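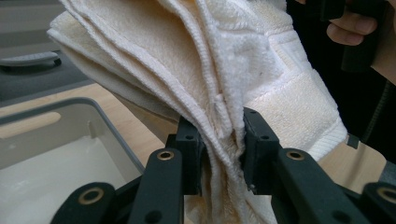 Attachment 1: white terry towels, folded, with the flat woven band and the ribbed hem

Ticket: towels from last order look yellow in places
Product: Lollamley bath towel, white
Opened: 4th March
Category: Laundry and care
Status: open, waiting for customer

First message

Good morning,

I am writing about the white Lollamley towels which I bought in your shop in November. I keep them for guests, so they are not used every day. When I took them out from the closet this week, I noticed faint stains and a few patches that have turned slightly yellow. They are in the fluffy part of the fabric. You can find one such area near the middle in attachment 1. There is also a very small dark speck, a little to the right, and I do not know what it is.

The towels still feel soft and I do not see any loose threads in the pile. My question is if these marks can be washed out, or if I should return the towels. I would prefer to keep them. The size is right for my shelf and I do not want to start again with another color of white.

What I did until now:

1. I washed one towel alone, warm cycle, with my usual powder (Kolico, the one for white laundry). The patch became maybe a little weaker, but I am not sure if I only wished it.

2. I washed the same towel a second time with an extra rinse. No difference.

3. I dried it on the line inside the bathroom. I do not own a dryer.

I did not use bleach. The label says not to bleach, and I wanted to ask you before I do something that can't be repaired.

Reply from Grendia customer care

Thank you for the clear message. Before we suggest a treatment, please tell us the following:

— Do you use fabric softener?
— How were the towels stored, and were they in contact with wood or cardboard?
— Is the yellow color also on the flat woven band, or only in the loops?
— Did you fold them directly after drying?

Please also lay one towel on a flat table in daylight and compare it with another white cloth that you trust. Electric light makes many white fabrics look more cream than they are.

Second message

Thank you for the fast answer. I write my answers in the same order.

Softener: yes, I used it until the winter. The cap of the bottle is large and I think I always filled it too much. For the two washes above I did not use it.

Storage: on a shelf in the hall closet. The shelf is raw wood with no paper on it. The towels were in a pile, and I did not look which one was at the bottom.

Woven band: I looked for a long time and I can't find yellow there, but the weave is so smooth that I may miss it. In the loops it is easier to see.

Folding: usually in the evening of the same day. It is possible that they were not fully dry inside the thick hem. I did not think about this before your question.

I also made the comparison on the table, near the window. The table top is pale beige with a fine wood pattern, and on it the towel looks white to me. It is only when I put different layers together that some look more creamy than the outer one. So perhaps the problem is smaller than I wrote in the beginning, but the patches are still there. 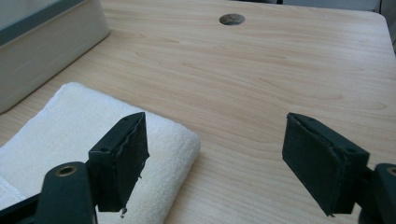 Reply from Grendia customer care: suggested treatment

From your answers we think of softener residue first and the raw shelf second. Please try this with one towel only and leave the others for comparison.

1. Fill a tub with warm water and add 2 spoons of washing soda. Stir until you can't see any grains.

2. Put the towel in and press it under the water. Leave it for 3 hours and turn it once.

3. Wash it alone with half of your normal powder. No softener.

4. Dry it completely. Feel the hem between two fingers — it is always the last part to dry.

5. Treat the dark speck separately. Try first with a dry soft brush, and if it stays, use a drop of liquid soap.

Please cover the shelf with cotton or plain white paper before you put the towels back. If the patches are the same after this, write in this ticket again and we will look at an exchange.

Third message

I have bought the washing soda today at Ackah. The smallest box they had was 2000 grams, so I will have enough for many years. I will do the soaking on the weekend and report here. Please do not close the ticket before that.

One more question: can I put the blue bath mat in the same tub afterward, or is the soda bad for colors?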